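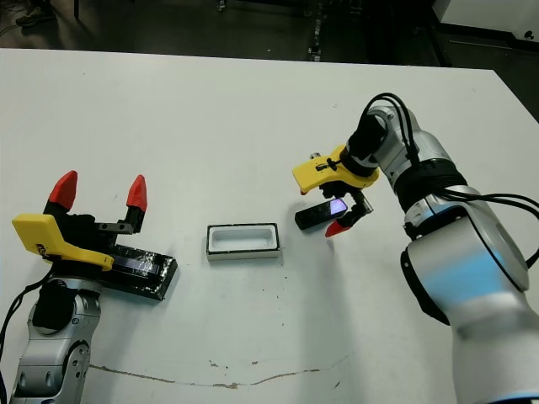 Week 9 notes - Storage and retail layout
Intro to Facilities Planning, section 2

Read before Monday. Chapter on aisles is optional, chapter on receiving is not.

Leftover from last week: definition of throughput. Units out per unit of time, for the whole building. Not per worker. Several of you used per worker on the quiz and lost the points.

1. Why layout comes late

Order of decisions: what goods, how much of each, how often they move, then the floor plan. Most students draw the walls first. Kestgate case is the one to know. They leased the building, then found out the slow goods took more floor than the fast ones. Ended up with pallets of seasonal stock next to the packing benches and everybody walking past them all day.

Terms you need:
SKU - one distinct item you stock. Same shirt in two sizes = two SKUs.
Slotting - deciding which SKU lives where.
Golden zone - shelf height between knee and shoulder, where picking is quickest.
Dead stock - no sales in the period. You pick the period, but say what it is.

2. ABC sorting

Rank the SKUs by picks, not by value. (Accounting ranks by value. Different question, different list.)
A items go nearest the packing area, golden zone. B items behind them or above. C items wherever is left, high or far.

Worked example from the board. Grostadcombe warehouse, 3000 SKUs. A small group of them makes 85 percent of the picks. Move only that group and you have done most of the work. Moving the rest costs labor and saves nearly nothing - check this with the spreadsheet, column for travel distance.

Watch out for pairs. If two items are nearly always ordered together keep them together even when one is a B. The ranking won't show you this, you have to look at the order lines.

Re-slot how often? Depends on season. Rekgate does it in January when things are slow. A toy seller would do it before fall. No fixed answer, so on the exam give your reason.

3. Work surfaces

Packing benches, sorting tables, returns desk. Same basic rules for all:
- height set for the person or adjustable
- most used thing within forearm reach
- less used thing within full arm reach
- nothing stored permanently on the surface itself
- one direction of flow, in one side and out the other

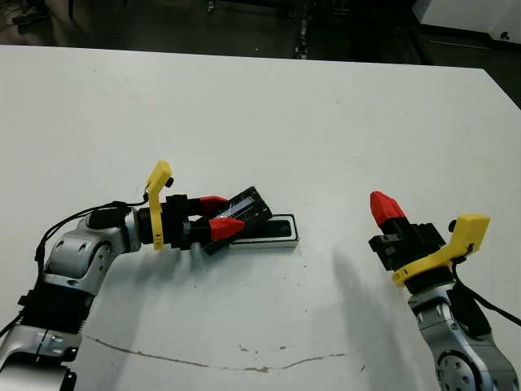

Fig. 1. Work surface, white top, reached from both lower corners.

Draw reach zones as arcs, not boxes. Two arcs per worker, they overlap in the middle and the overlap is where the actual task happens. If two workers share a bench draw all four arcs and mark the conflicts. Light tops show dirt and small dropped parts better but glare can be a problem under bright lamps. Matte finish helps.

Cords and tape go on the side away from the flow. Put the waste bin where it can be emptied without stopping work - this gets forgoten in almost every project I grade.

4. Receiving

The dock is the part that fails first. Trucks bunch up in the morning, nothing after lunch. So size the staging area for the peak and not the daily average. Ostrowski problem in the packet: find the peak hour, convert to pallets, convert to floor area, then add the lanes. People skip the lanes.

Cross-docking = goods go from inbound truck to outbound truck without being put away. Only works if you know what is coming and where it goes. Needs good paperwork more than it needs floor.

Returns: seperate door if you can get one. Never mix unchecked returns with new stock.

5. For Monday

Packet problems 2 and 9. Show the units on every line.
Sketch of your own layout, pencil is fine. Arrows for flow, arcs for reach, label the A zone.
Bring the spreadsheet on a laptop, one per group.

Next time: aisle width, one-way vs two-way, and what happens at the corners.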